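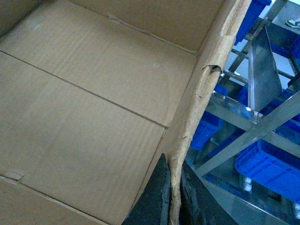 Are we ready to recommend the Plullano gripper kit for the other packing rooms? We would like one more month with it first, though we have grown very fond of it and expect our answer in July to be a happy one.

Thank you again for your patience with us this spring, and for the kind note that came with the second payment! The trial at the Hamel site has now reached 2322 logged picks, which is more than we promised in our proposal, and the box work (opening, holding by the wall, dragging to the bench) has taken up most of that. New cartons are easy. Worn ones with ragged edges are where we spend our afternoons, and we have set aside 100 of them for the next round so that the comparison with the older Zukau kit is a fair one.

A few things we should mention on the service side. Trovau answered every support call, usually before lunch, and they replaced one set of finger pads without charge. The manual is still thin on grip force settings, so we have been writing our own notes and would gladly share them. The training session ran 30 minutes longer than planned, mostly our fault for asking so many questions.

Spending is within budget, with one open invoice for 50 spare pads. We will send the comparison table along with the July report.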